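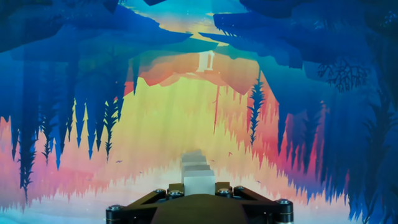
Omalo 平行夹爪,腕部相机视角,夹持浅灰色小方块

Omalo 电动平行夹爪(堆叠作业套件)

Omalo 是 Feker 面向小件搬运和堆叠作业的末端执行器,成套供货,含夹爪本体、腕部相机支架、控制盒及连接线缆。适用于教学实验台、抓取算法验证和轻载装配工位。

外壳为哑光黑色,两侧板件向外展开,由圆头螺栓固定。夹持中心位于相机视野下部中央,夹持物与前方目标可同时进入画面,视觉对位无需另设外部相机。

技术参数
行程:70 mm(双侧合计)
夹持力:5 至 40 N,可按级设定
防护等级:IP40
供电:24 V DC
通信:Modbus RTU、数字量 I/O
安装:标准圆形法兰,其他机型需加转接板

视觉对位
控制盒内置 Stilton 对位程序,支持方块、圆柱及自定义轮廓。浅色工件置于多色背景前时,建议使用轮廓模式并关闭自动白平衡。背景含大面积高亮黄色或橙色时,曝光应手动锁定,否则工件边缘对比度下降。更换背景后须重新标定,标定板随套件提供。

堆叠作业设置
1. 在法兰坐标系中录入指尖中心点。
2. 夹持力从最低级开始,逐级上调至工件不滑移。
3. 接近段速度与放置段速度分别设定。放置段不得启用快速张开。
4. 表面有粉感的工件请选用硅胶指垫,并定期擦拭垫面。

供货范围
夹爪本体一件,控制盒一台,相机支架一套,硅胶指垫两副,标定板一块,3 m 线缆一根。相机本体不在标准供货范围内,可向 Rebane 单独订购。

限制
不适用于油污、切削液飞溅及粉尘环境。不得用于人员防护功能。断电后夹爪保持当前位置,重新上电须执行回零,回零前请取下工件。

交货期 7 周。固件 7 版起支持在线修改夹持力,旧版控制盒可返厂升级。
技术咨询:Aušra Siliņa,应用工程部
页面更新:2023年2月24日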